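Small Tricks for Guest Rooms, Borrowed from Hotel Housekeeping

I spent six years making up rooms at a lakeside inn before I had a spare room of my own, and I still get a silly amount of pleasure out of a well-made bed! Friends keep asking how we did things so fast, so I've written down what I still use at home. Most of it needs nothing you don't already own.

Start at the window

Open it before you touch anything else. Strip the bed, throw the covers over a chair and let the mattress breathe while you clean the bathroom. At the inn we had 16 rooms on the top floor and every one of them got its window opened first, even in January (you learn to work quickly in January).

If the room has been shut up for a while, put a small bowl of baking soda in the closet the night before. Skip the scented sprays. A guest with a headache won't thank you for lavender.

Corners that stay put

Flat sheets make a nicer bottom layer than people think, and they fold so much better than fitted ones. Tuck the foot in first. Then pick up the side edge a forearm's length from the corner, lay it up on top of the mattress so it makes a triangle, tuck in whatever is hanging below, drop the triangle back down and tuck that too. Hold the corner with your free hand while you do the last tuck or it will slide out again.

My first attempts were awful. Sosina Hadgu, who trained me, used to pull them out without a word and hand me the sheet back. By the end of the second week I could do all four with my eyes shut.

If you only have fitted sheets and they creep up at the corners, check the depth on the package. A thick mattress with a topper needs a deep pocket, and no amount of tugging will fix one that's too shallow.

Pillows

Fold the pillow lengthwise, slide it all the way into the case and let go – it opens up by itself and fills the corners. So much easier than shaking it down! Put the open end facing away from the door. It's a hotel habit, and it does look tidier when you walk in.

Give people one firm and one soft. I keep a spare of each on the closet shelf, in an old pillowcase tied at the neck so they don't get dusty.

Towels that don't go stiff

Use less detergent. I mean a lot less, half of what the cap tells you. Stiff towels are mostly towels with soap left in them. If yours already feel like cardboard, wash them once with no detergent and a cup of white vinegar in the rinse, and give them plenty of room in the drum. Leave out the fabric softener for good, as it coats the loops and they stop drinking up water.

Shake each one hard before it goes in the dryer. Two good snaps. Then take them out the minute they're done and fold them in thirds lengthwise, then in half, then in half again, so you only see a smooth edge on the shelf.

I write the month I bought a set on the care label with a laundry marker. My oldest ones say April and they've outlived two washing machines.

The bathroom in the right order

Dry before wet, always. Pick up hair with a dry cloth or a bit of toilet paper before any water goes near the floor, or you'll be chasing it around all morning. Spray the shower, leave it, do the mirror, do the sink, and come back to the shower when the spray has had time to work.

Water spots on the faucet come off with a cut lemon. Rinse well and buff with something that doesn't shed. Old cotton T-shirts are perfect for this, and so are worn-out napkins.

For the mirror I use plain warm water and a tight-weave cloth, then a second dry one right behind it. Look at it from the side before you leave. Smears hide when you stand straight in front of them.

What to leave out on the nightstand

A carafe and a glass, a lamp they can reach lying down, and the wifi password in big letters on a card. Colin Hollis, our night porter, swore that the wifi card alone saved him 80 trips up the stairs every summer, and I believe him.

An empty drawer is a lovely thing to offer too. So are four matching hangers. I used to put out chocolates, but they melt, and then you are getting brown stains out of pillowcases (cold water from the back of the fabric, then dish soap, if you need to know).
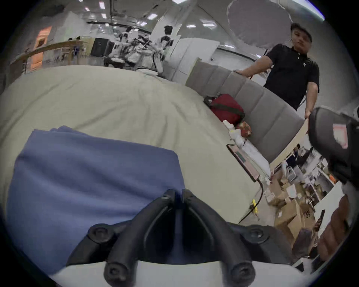

Voristhorpe, April

A few extras from readers, who have been wonderful about writing in since the last page went up!

Noemi Lyons folds a blanket across the foot of the guest bed all year, even in hot weather, so people can put a suitcase down on it without marking the covers. I tried it with an old wool one and now I wouldn't be without it.

Mervyn Dunmore keeps each sheet set inside one of its own pillowcases. You pull out one bundle and everything is there. He also sews a short bit of colored thread into the hem, red for the double bed and green for the single, and I have spent a whole evening copying him.

Several of you asked about drying sheets indoors in winter. Hang them over two rails with a gap between so air can get up the middle, and turn them once. Pull the hems straight while they're still damp and you can skip the iron. If you do iron, just do the top strip that folds over the blanket – that's all anybody sees anyway.

And for the reader with the squeaky bed frame: rub a plain candle stub along the slats where they meet the side rails, and tighten the bolts again a week later. Mine needed a second go at the headboard end.

Next time I'll get into stains on mattresses, and the best way to wash a feather pillow without it clumping. Send me your disasters!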